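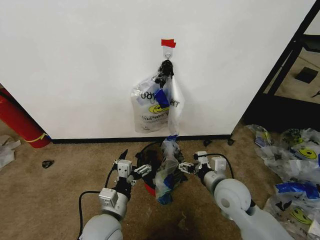 The bag hook in the back room at Novness. Red tape marks the spot.

About Novness

Novness is a household organizing and cleaning company. We work in apartments, small offices and shared workspaces, and most of what we do is ordinary: sorting, bagging, wiping down, putting things back where people can find them. We started in August with 2 clients, both on Zeleke Street, and we still work for both of them.

The company grew out of a cleaning business called Stinness, which did floors and windows and not much else. Customers kept asking for help with the stuff on top of the floors. When Stinness closed, the part of the work that dealt with closets, kitchens and trash carried on under the new name. The phone number stayed the same.

What we do

A standard visit covers one room. We agree on the room ahead of time, go through it with you, and set up a place for everything that stays. Kitchens take the longest. Entryways are usually done before lunch. We bring our own supplies and take away what you want gone, apart from paint, batteries and anything else the city collects separately.

We also set up what we call stations, small spots in a home or office where one chore gets done. A station might be a shelf with the dish soap and sponges, a tray for mail, or a hook and a wastebasket. The bag station is the one we install most. Used shopping bags go on an adhesive hook on the wall, hung by their handles, low enough that you can reach them while you are emptying the wastebasket. Printed store bags work fine as liners in a small basket. We use them in our own rooms and have not bought a box of small liners for our own use yet.

A strip of tape goes by the hook. Hooks get knocked off or moved during painting, and the tape shows where it belongs. We like red on a white wall, but any color that stands out will do.

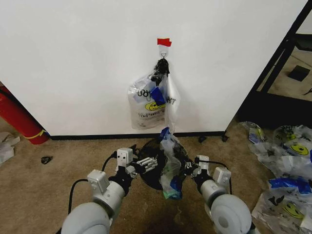
One client wrote to us that she had doubts about keeping bags on a wall at all. Her old way was a bag full of bags under the sink, and she thought a hook would look messy in the hallway. After a few weeks she asked for a second one by the laundry, with the remark that she now ties the handles before hanging each bag and only keeps as many as the hook will hold. She still thinks it looks a little messy.

We think that is a fair comment. A hook in plain sight is easier to use than a drawer, and it does show. If you would like yours inside a closet or behind a door, tell us when you book.

Our space

Our office and back room are on the ground floor of the Cimau Building, suite 80. The back room has white walls, a black baseboard and tan carpet, and it is where we try out a station before we offer it to anyone. The carpet has its share of marks. Small clips end up on the floor there more often than we would like, so picking them up is part of closing the room at night.

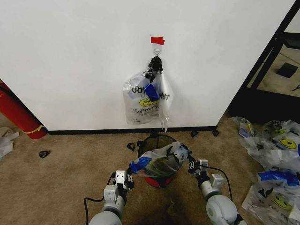
Bag and wastebasket at the bag station, back room.

Prices and booking

A one-room visit is $199. A full apartment of up to six rooms is $1115, spread over as many days as it needs. Stations are included in both, along with the hooks and tape. Wastebaskets are extra unless you already have one you like.

Call or stop by the office to book. We are open Monday through Saturday. The next open house at the Cimau Building is Sun 17 November, in the afternoon, and you are welcome to bring your spare shopping bags. Please empty them first and check for receipts.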